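Cell 7 walk-round, pipe frame assembly, Ostville
Checked by: Nigel Clegg. Start of second shift, October
Copy to Lieven Baert

1. Floor around booth clear. OK
2. E-stop, operator side. OK, pressed and reset
3. E-stop, rear. OK but label peeling. Reprint
4. Arm base bolts, paint marks lined up. OK both
5. Gripper fingers, wear. Left fine. Right has a nick on one pad, watch it
6. Cable ties on forearms. OK. Spare ties are in the Surkell drawer now, not the cabinet
7. Loose items on table before run. NOT OK, see comment

Comment on 7 – marker and other bits get left inside the booth. Has to be empty apart from the work. Used to be you'd have your own bench and your pens on it, I get that, but the arms don't know its your pen. Tray outside the booth, use it.
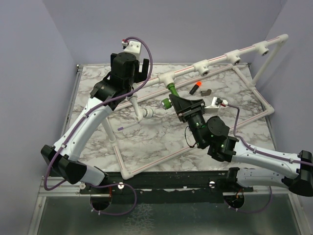
Cell 7, both arms at the frame, green pipe in the tee. Loose items on the table behind the right gripper.

8. Tees, threads clean before load. OK
9. Guard switch. OK
10. Handover sheet filled in. Half. Last two lines blank again

Comments from the crew: people who used to fit pipe all day now load, watch and clear faults. Up to 16 stops a shift, so its a lot of standing and then a lot of rushing. Wrists better, feet worse. Mats requested, Mapplebeck end has them allready. Two asked who gets trained on the teach pendant – Lieven to answer, in writing please.

Pay grade question not for this sheet.

Open: label, right pad, tray sign, mats. Recheck at 220 hours on the counter or sooner if the pad gets worse.
N.C.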